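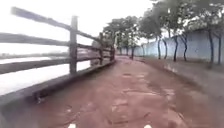 Waterside path on the morning round, fence to the left and the long blue wall off to the right.

Home | Guides | Grounds & Paths | Tools | Ask Us | Newsletter

Filed under: Workplace Tech, Robots on the Crew

How to hand your daily path round to a robot (and keep your crew on speaking terms)

I run the grounds crew at Buvstead, and I've done the waterside round more times than I'd like to admit. You walk the path, you look at the fence, you look at the trees, you look at the ground, you write it all down, and then you go do your real work. On foot, with the paper log, the full loop took us 105 minutes. Every day. In April we started sending a robot around instead, and people from other sites keep asking me how we set it up, so I finally sat down and wrote it out.

I'm not a tech person! If you can label a map and have an awkward conversation with your coworkers, you can do this. The awkward conversation is the harder part, so we'll begin there.

What you'll need

- A robot that can handle your surface and your weather (ours came through Fandadier, on a lease)
- Route software. We use Tritach, but any program that lets you pin notes to a map will get you through these steps
- Your old paper logs, as many as you can find
- One person from the crew who walks the round now and has opinions about it
- A whiteboard, or the back of a door

Step 1. Tell the crew before the crate shows up

I got this wrong. I told our two leads, Otakar Vrabec and Alžběta Doležal, and figured word would travel. Boy, did it. By lunch the story was that half the crew was getting cut, and I spent the rest of the week walking it back.

So get everyone in one room and say three things out loud: which task is moving, who does it today, and what those people will be doing with the time. If you don't have an answer for the last one, don't hold the meeting yet. Go get an answer from whoever signs off on hours. I got mine in writing and taped it up by the coffee maker, and I'd do that part again exactly the same way.

Also say what the robot won't be doing. Ours doesn't talk to visitors, doesn't check up on staff, and doesn't go out when the path is closed. Put that on paper too.

Step 2. Walk the round with the person who knows it

Pick a normal day. Bring a notebook and keep your mouth shut as much as you can (hard for me). I walked with Otakar, and what he looks at and what our checklist says he looks at are two pretty different lists. The checklist said "fence OK / not OK." Otakar leans on the rails as he goes. He stops under certain trees and looks straight up. He scuffs the low border with his boot where soil likes to creep over onto the path.

Write down every stop, then go back over your notes and mark each one L for looking or T for touching. Anything marked L can probably go to the robot. Anything marked T stays with a person. You can't lean on a rail with a camera.

Step 3. Build the route in short pieces

Tritach will happily let you record the whole loop in one go. Don't! If something goes wrong near the end you get to re-record all of it, and I have the step count from that week to prove it. Cut the route wherever the surroundings change. Our pieces are named the way we already talk about them: fence stretch, the bend, tree strip, wall. When an alert pops up saying "tree strip," everybody knows where to go without opening a map.

For each piece:

1. Drive it slowly by hand, keeping to the middle of the path.
2. Stop where your notes say L and save a viewpoint.
3. Name the viewpoint with plain words. "Post by the bend" beats "FNC-N-07" every day of the week.
4. Play the piece back and walk along behind it.
5. Fix it before you record the next one.

Do the playback at the same time of day you'll be running it for real. I recorded our fence stretch late in the afternoon and then scheduled it for 7 a.m., and with open water next to the path the morning light was a totally different animal. I had to move several viewpoints so they'd look along the fence instead of out through it.

Step 4. Decide what counts as a problem

Out of the box, ours flagged everything. Leaves. Shadows. A puddle, then the same puddle again on the way home. On the first full run we had 445 flags waiting for us, and Alžběta Doležal read me the first page of them over the radio in her best newscaster voice.

Sit down with whoever will be reading the alerts and sort the first few runs by hand into three piles:

Go now: something blocking the path, a limb down, a rail off the fence.
Go this week: soil over the border, a rough patch getting bigger, a branch hanging lower than it was.
Ignore: leaves, shadows, pale marks on the surface that have been there forever.

Feed that back into the settings. Then do it again a week later, with a different person doing the sorting if you can manage it. After two passes we were down to 10 on a typical morning, and that's a number a human being can deal with before their coffee gets cold.

One warning. It's tempting to keep tightening until the list is empty. I did, and we missed a split post for days. Leave it a little nosy.

Step 5. Make reading the report somebody's job

I mean on the schedule, with a name next to it. If the report belongs to everybody it'll sit there. We rotate by the week, and the reader gets time for it at the start of the shift.

The person reading needs to be able to say "I don't buy this, I'm going to look" without having to justify it. Kamil Šťastný was our biggest skeptic, and he turned out to be a terrific reader precisely for that reason. He'll pull up yesterday's view, flip back and forth, grumble, and go out there with a pry bar. I'd rather have that than somebody who clicks Accept all the way down.

If you can, give each viewpoint no more than 90 seconds of a reader's attention. Past that, go look at the thing in person.

Step 6. Keep one round on foot

We still walk the whole loop every Friday, with a person and no robot. Everything you marked T in Step 2 happens on that walk. It also keeps the knowledge alive. Our newest hire, Alžběta Šimek, started after the changeover, and for a while she knew the path only from the screen. She could tell you which viewpoint came after which, but she had never felt a soft rail under her hand. So now new people walk it with Otakar for their first month before they ever touch the reports.

Rotate this one as well, and pay it like the work it is. Don't squeeze it in at the end of a shift.

What changed for us

The crew is the same size. I want to get that in here, seeing as it's the first thing everybody emails me about. The morning hours went mostly into repairs, and the repair backlog had been a sore subject for years. We replaced more fence this spring than I can remember doing before.

It isn't all roses. A couple of people miss the walk, and I get it. It was quiet and it was outdoors and no one could call you in to move chairs. Otakar told me he used to plan his whole day out there. We ended up giving him first pick of the Friday walks, and he takes nearly all of them.

There's a new kind of tired, too. Looking at views on a screen first thing wears on your eyes in a way the path never did, so we capped it at one person, one week, then off. And we had a dust-up over whether a missed flag is the reader's fault. We settled on no, not unless they skipped the report entirely. Settle that one before it comes up, please, learn from my very bad Tuesday.

If something's off

Robot keeps stopping at the same spot: walk out and look at the ground there before you mess with settings. Ours was balking at a curled-up edge that needed fixing anyway.

Views are coming back soft: wipe the lens first, then slow that piece down. We also added a full stop at the viewpoints we care about most.

Flags spike overnight: check for wind. If there wasn't any, see if somebody reset the piles from Step 4. (It was me. I reset them.)

Crew has stopped mentioning the reports at all: go ask. With us it meant the list had gotten long again and people were skimming.

My blank versions of the L/T sheet and the three-pile sheet are over in the Tools section. Ludmila Šimek cleaned up my handwriting on both of them, and she added a column for weather that I should have thought of myself. Print them big if your crew fills them out with gloves on.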